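Hurlow Toy Library: The Fishing Game

Gallery 8 – Water Play

The fishing game is one of the older sets in the Hurlow collection, catalog number 961. Imogen Rowbotham put it together for the under-fives shelf, and it has been borrowed steadily ever since. The version in this gallery is the tabletop one, which takes up less room than the floor pool and uses a lot less water. Members can keep it for 2 weeks, with one renewal if there is no waiting list.

The fish are the simple floating kind, in pink and green. They have no batteries, magnets or hooks. Children scoop them up with the net and drop them in a bucket, and most of them work out the rest for themselves.
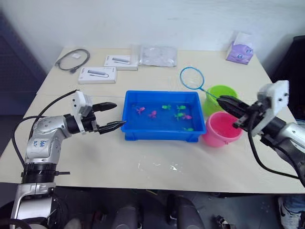
We ask borrowers to keep the water shallow. A low level is enough for the fish to float, and a full tub is heavy to carry to the sink. Fill it where you plan to play if you can – a pitcher works well – and put a towel under it on a wood table.

The blue tub is plastic and wipes clean. Use plain dish soap and no bleach.

The buckets are lime green and pink. Younger children like to sort the fish by color, pink in pink and green in green. Older ones usually pick a bucket each and race.

The net has a round blue rim and a thin handle. The handle will bend if somebody leans on it, so please store it flat. Reece Lockwood replaced the last one in February and there is one spare left in the drawer.

Before You Return It

Empty the tub and leave the fish on a dish towel overnight. Water gets inside them through the seam, so give each one a squeeze over the sink first. Fish that go back in the bag damp come out smelling bad.

Tell us if a fish is missing. There is no charge for the first one. After that it is 80 cents each, paid at the desk.

Other sets in this section are the pouring station, the Kettle boats and the sponge blocks. The boats need a deeper tub than this one, and Jordan Mellor can lend you one at pickup. Reservations for all water sets close at noon on the day before pickup.

Next gallery: Sand and Scoops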